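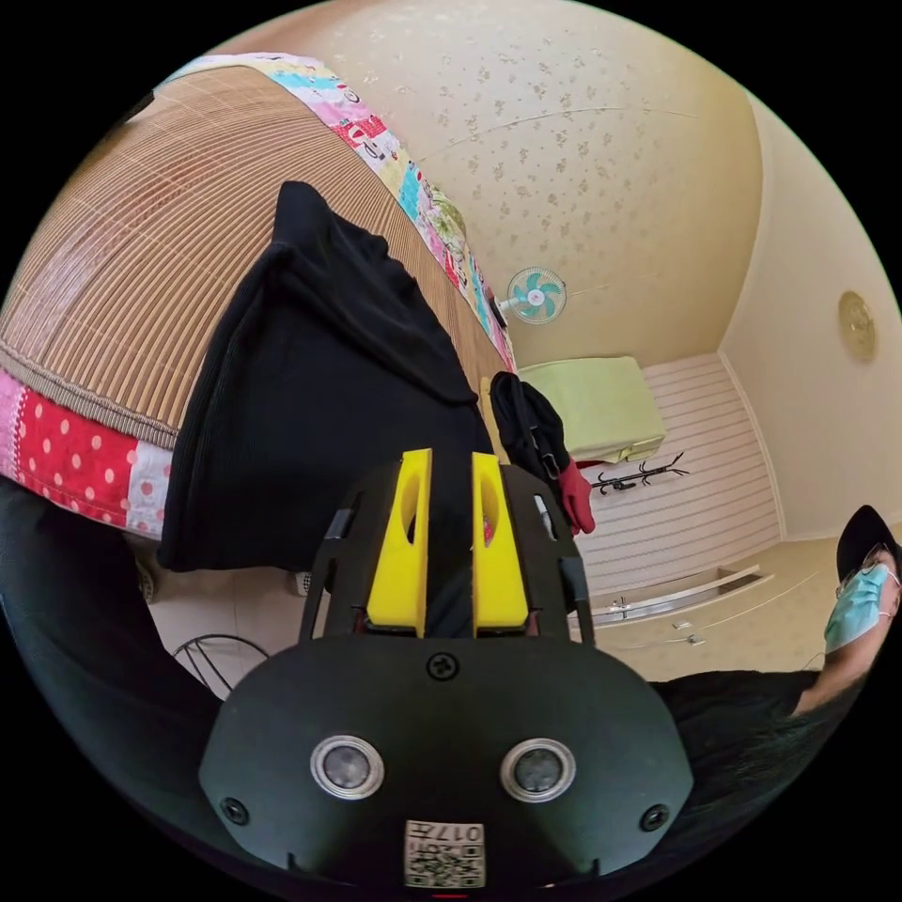 Bedroom at the Drernik open day: striped woven mat, patchwork quilt, black knitwear.

Search this site Enter keyword Go

Drernik promised "a calmer way to keep clothes" at its open day on 5/10/19. I paid 800 for the ticket and came away unconvinced. The bedroom was pleasant enough, but a mat and a bright quilt are hardly a method.

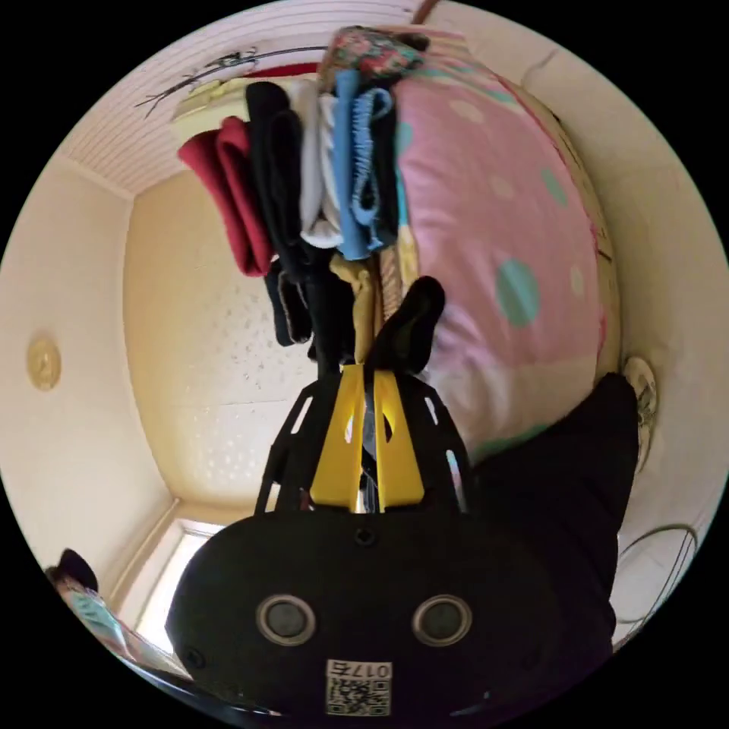 Folded clothes in several colours, with the spotted pink cushion.

Folding in thick bands looks tidy. Try getting at the bottom one on a work morning -- the guide moved on when I asked. The course costs 2,265 more.
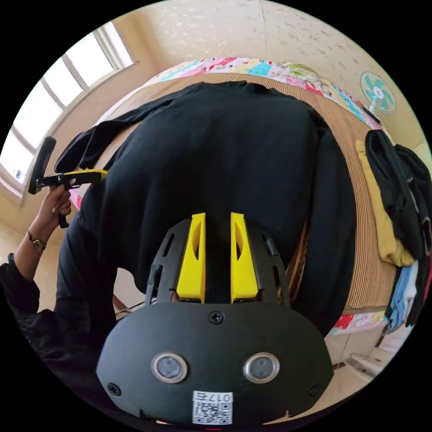
Ronaldo Umali told me he had taken the August course and still folds his jumpers flat on the bed, sleeves in first, as his mother did. I'd pay for his mother's course.

Recent visits
Trirnska linen fair
Frimpong wool shed
Narkier furniture rooms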